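Careers > Canteen & Kitchen > Open roles
Tagged: kitchen jobs, automation, part-time
Shared 12 times | 3 comments

Dish room lead, staff canteen at Cledell

Hi! I'm Valtteri Koskela and I run the staff canteen at Cledell. I'm looking for someone to take over our dish room, and the job has changed enough this year that I want to tell you about it properly before you apply.

We serve lunch to a big, hungry building, and on a busy day 2,000 plates come back through the hatch. Until last spring that meant people bent over a sink for a whole shift (I did it myself for years, my back remembers). Now we're bringing in two-armed table units from Wokarix to take on the wiping, one job at a time. Nobody on the crew lost their hours over it, but the hours look different. There's less scrubbing and a lot more setting up, checking and deciding what goes where.

Right now we're working on plates with sauce on them. They go on a blue tray, the sponge sits in a black tray next to it, and the arms work from the near side of the table. You'd be the one laying that out, watching the run and telling the Wokarix folks what you think of it. They do listen, and they change things when we complain!
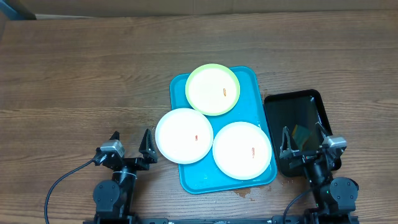 What you'd be doing

- Setting out trays, plates and sponges before each run
- Checking every plate afterward and sending back anything you wouldn't eat off
- Mopping up spills, because water gets everywhere
- Hitting stop when something looks off, no permission needed
- Teaching the rest of the crew, some of whom are still pretty skeptical (fair enough)
- Hand washing the big pots, which are still all ours

Who I'm hoping for

Somebody who has worked in a kitchen and knows a clean plate from a nearly clean one. You don't need to code. Training takes 2 weeks, paid at the full rate, and you'll do it alongside me.

Shifts are days only and you get lunch, obviously. We'd like you to start in December.

To apply, drop a note at the canteen office in the Eller building and tell me where you've worked and what you'd want to ask about the arms. I read them all myself.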